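Larano Regional Forum — Industry and Agriculture
Topic: Botora processing plant, second line

viltura_desk
The ministry confirms that line 2 will open in April and employ 55 people.

Reply from olatunji44
With respect, the district was promised more. Local farms still lack a reliable water supply.

Reply from viltura_desk
Water falls under a separate program — please refer to notice 3692.

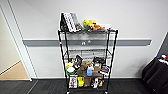

Wire shelving cart against the wall

Reply from olatunji44
The notice sets no date for the farms. I maintain my objection.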